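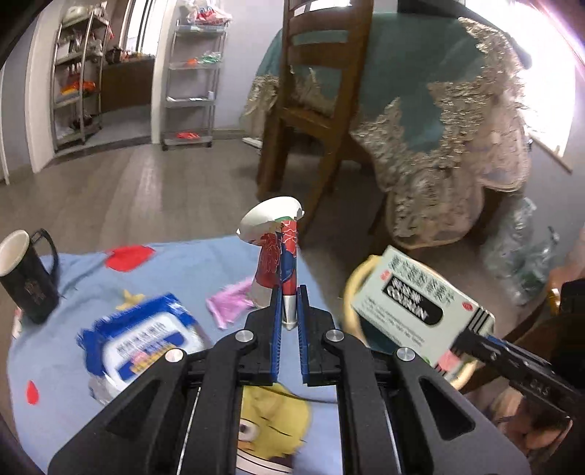 Sorting Used Paper Cups for Fiber Recovery

Paper cups are made of good long-fiber board, but most of them carry a thin plastic lining that ordinary paper mills handle poorly. A mill with a longer pulping cycle can separate the lining from the fiber. Such mills accept cups only as a separate stream, with low food residue and few foreign items. The steps below describe a small collection point of the kind used in an office, school or event hall.

What you need

One collection tube or bin for cups
One bin for lids, sleeves and straws
A liquid drain bucket with a strainer
Clear bags, 40 gallon
A hanging scale
A log sheet

Step 1. Confirm what the mill accepts

Ask the hauler for the written acceptance sheet before placing any bins. Cenel takes lined hot cups and lined cold cups in one bag. Plorkby takes hot cups only and treats wax-coated cups as contamination. If two haulers serve the same building, keep the streams apart and label each bag with the hauler's name.

Step 2. Identify the cup lining

Tear a cup from the rim down. A plastic lining stretches slightly at the tear and leaves a clear edge. A wax coating does not stretch, and flakes when scratched with a fingernail. Water-based coatings tear cleanly with the paper and are harder to tell from bare board. When in doubt, check the base of the cup for a material mark. Printing on the outer wall has no bearing on the lining, and heavily printed cups go in the same stream as plain ones unless the acceptance sheet says otherwise.

Step 3. Empty and separate

Pour leftover liquid through the strainer into the drain bucket. Remove the lid, sleeve and straw. Tea bags and stirrers go to the trash. A quick rinse is enough for milk or soda. Soup cups with a film of grease should be discarded, as grease passes into the pulp and leaves spots in the finished sheet.

Step 4. Stack or crush

Stacked cups take up far less space than loose ones. Nest them by size, rim up, and let them drain before bagging. Crushed cups are acceptable to most mills but will not nest, so bag them separately and press the air out by hand. Do not push one crushed cup inside another. The trapped liquid sours, and the inner cup pulps slowly.

Step 5. Bag and weigh

Fill each bag to three quarters and tie it. Weigh it on the hanging scale and write the result on the log sheet with the bag number. A bag that weighs much more than others of the same volume usually holds liquid. Open it, drain it and weigh it again.

Step 6. Store

Keep bags off the floor on a pallet or rack, in a dry room below 73 degrees Fahrenheit. Hold them no longer than 2 weeks. Mold does not rule a bag out at every mill, but it lowers the grade.

Troubleshooting

Lids in the cup stream: move the lid bin ahead of the cup bin, so that people reach it first.

Fruit flies: empty the drain bucket at the end of each day and wash the strainer with hot water.

Rejected load: request the inspection slip. It lists the contaminant by type, and the matching step above can be corrected.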